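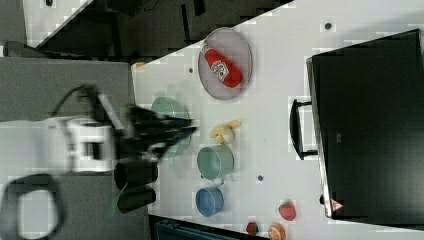

*Play kitchen table, white top. Ketchup on the gray plate, two mugs, bananas, small fruit.*

**Play kitchen storage: sort by type or by size?**

**tratus_261** — May 3, 2023

Inventory is plates, bowls, mugs, a ketchup bottle and a lot of toy food. Everything currently goes in one deep bin and the small fruit ends up at the bottom. I have a shelf unit 2 bins wide and want a system a four-year-old can follow. Current plan is dishes left, food right. Objections?

---

**oosthuizen** (2,481 posts)

Type sorting fails on small parts. The strawberry and the bananas are both food, but one is several times the volume of the other. Put them together and the strawberry migrates down. Sort by size: shallow tray for anything under two inches, bin for the rest.

---

**wustura**

Disagree. A child that age knows "food" and "dishes." "Under two inches" means nothing to them. You will be the one sorting.

Also, mugs should not go in a bin at all. Hooks under the shelf, handle through the hook. Check the handle opening first. Small ones don't clear a standard cup hook.

---

**oosthuizen** (2,481 posts)

> You will be the one sorting.

I am the one sorting under either system. The tray cuts it to a minute.

---

**travon** (2,198 posts)

Both work if the bins are shallow. The problem in the first post is depth. We went from a 12 inch bin to a 5 inch one, kept type sorting, and the small pieces stay visible.

Where does the ketchup go? Ours is stored upright with the dishes, which my daughter considers wrong.

---

**tratus_261**

Ketchup is food. It lives on the oval plate half the time anyway.

Measured the shelf: 6 inches of clearance, so 5 inch bins fit. Hooks would use up that clearance, so the mugs stay with the dishes for now.

---

**wustura**

Put the hooks on the side panel, then. Screw length no more than the panel thickness minus an eighth.

---

**oosthuizen** (2,481 posts)

Still recommend a tray for the fruit. It can sit inside the 5 inch bin — anything an inch deep will do, and the bananas go next to it.

---

**tratus_261**

Tray inside the bin is fine. Side panel is 5/8, will look for half inch screws.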